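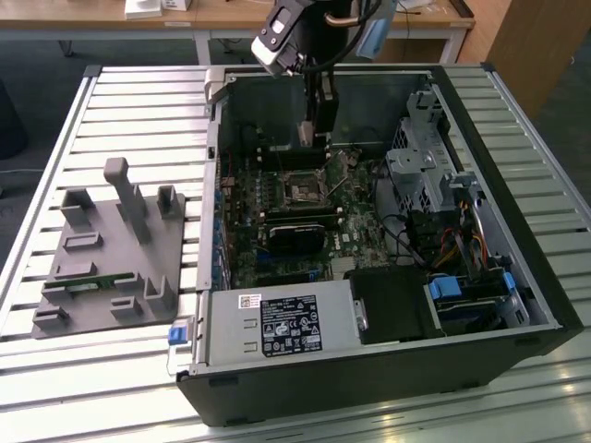
Figure 3. Open desktop tower on a slatted work table, with the gripper above the motherboard.

4. Away Travel and Second-Half Performance

4.1 Background to the fixture change

The Ernley Regional Football League adopted its present fixture format in July, after clubs at the southern end of the competition had complained for several seasons about the distribution of long away trips. Under the earlier format a club could be drawn to travel to Malarport in consecutive rounds, once for the league and once for the Julten Cup, with no home match between. The revised format guarantees each club a home fixture after any journey that requires an overnight stay. It does not limit the total distance travelled in a season, and clubs outside the Ernley metropolitan area continue to travel considerably farther than those within it.

The change offers a useful point of comparison. Home advantage in football is commonly attributed to some combination of crowd support, familiarity with the ground, refereeing and the fatigue of the visiting side, and these influences are difficult to separate in professional competitions, where squads are large and visiting teams often arrive by air the day before. In the Ernley league most visiting teams arrive by coach on the day of the match. Crowds are small and, at several grounds, include as many visiting supporters as home ones. Travel can therefore be examined with less interference from crowd effects than is usual, although it cannot be isolated altogether.

4.2 Match records and player eligibility

Match records were obtained from the league office for all senior men's and women's fixtures played under both formats. Each record gives the final score, the times of goals, cards and substitutions, and the name of the ground. Abandoned matches were excluded, as were matches moved to a neutral ground because of flooding. Cup ties that went to extra time were retained, but events after the ninetieth minute were disregarded.

Individual data were restricted to outfield players who had completed at least 600 minutes in the relevant season. A lower threshold was considered and rejected. Players below it were for the most part late substitutes, whose work rate in the closing stages says little about the effect of a journey undertaken that morning. Goalkeepers were excluded for the obvious reason that distance covered is a poor measure of their workload.

Travel was expressed as scheduled coach time between the visiting club's home ground and the match venue. Road distance was used in an earlier version of the analysis, but the coastal route to Malarport is slow for its length and the measure understated the burden on clubs using it. Where a club had stayed overnight, this was recorded as a separate variable. Overnight stays were confirmed with club secretaries, whose records varied in completeness; in a few cases the only evidence was a motel invoice.

4.3 The adjusted performance measure

Second-half performance was summarised using the Mockus ratio, which divides a team's expected goal difference after the interval by its expected goal difference before it, with a correction for red cards and for the score at half-time. The correction matters. A visiting team that trails at the interval will ordinarily push players forward and concede chances on the counter-attack, and an uncorrected measure would register this as a decline when it may reflect nothing more than the coach's instructions. 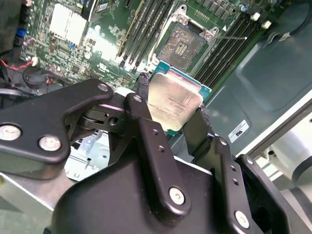
The ratio has a known weakness in matches with very few chances, where a single shot can move it a long way. Following the approach set out by Rafia Arain in her study of indoor competition, we smoothed the values for each team over a rolling window of 6 matches. Windows were not carried across the change of format or across the close season. Sensitivity to the width of the window is discussed in the appendix; narrower windows produced noisier estimates but left their direction unchanged.

A mixed-effects model was then fitted, with scheduled coach time, overnight stay, days since the previous match and playing surface as fixed effects, and club as a random effect. Surface was included at the suggestion of several coaches, who considered the synthetic pitch at Malarport to be harder on visiting players than the journey itself.

4.4 Results

Longer coach journeys were associated with a lower second-half ratio under both formats. The association was stronger under the earlier format and was concentrated in matches where the visiting team had also travelled in the preceding round. For journeys of less than 3 hours there was no clear relationship, and several clubs in this range recorded better second halves away than at home. An overnight stay reduced the estimated effect of travel, although the clubs able to pay for accommodation were also those with the deeper squads, and the two influences overlap.

The effect of playing surface was weaker than the coaches had anticipated. Visiting teams did perform below expectation on the Malarport pitch, but most of the difference was absorbed once coach time entered the model. The women's fixtures showed the same pattern as the men's, with wider intervals on account of the smaller number of clubs.

Substitution practice also altered after the change of format. Coaches of travelling teams made their first change later in the match, and forced changes through muscle injury were recorded less often. We are cautious about the second finding. The reason for a substitution is entered by the fourth official, and at smaller grounds that position was frequently unfilled - in such cases the entry was completed afterwards by the home club.

4.5 Comparison with the cup competition

The Julten Cup was not covered by the revised format, and its draw remains unseeded and unrestricted by distance. Cup ties were analysed separately for this reason. Estimates for the cup did not shift between the two periods in the way that those for the league did, which lends support to the view that fixture order, and not a general improvement in conditioning, accounts for the league result. Attendance at cup ties was higher on average, with the final drawing a crowd of 600, and the possibility of a crowd effect cannot be dismissed for the later rounds. Records supplied after 30 September 2018 were not included in either analysis.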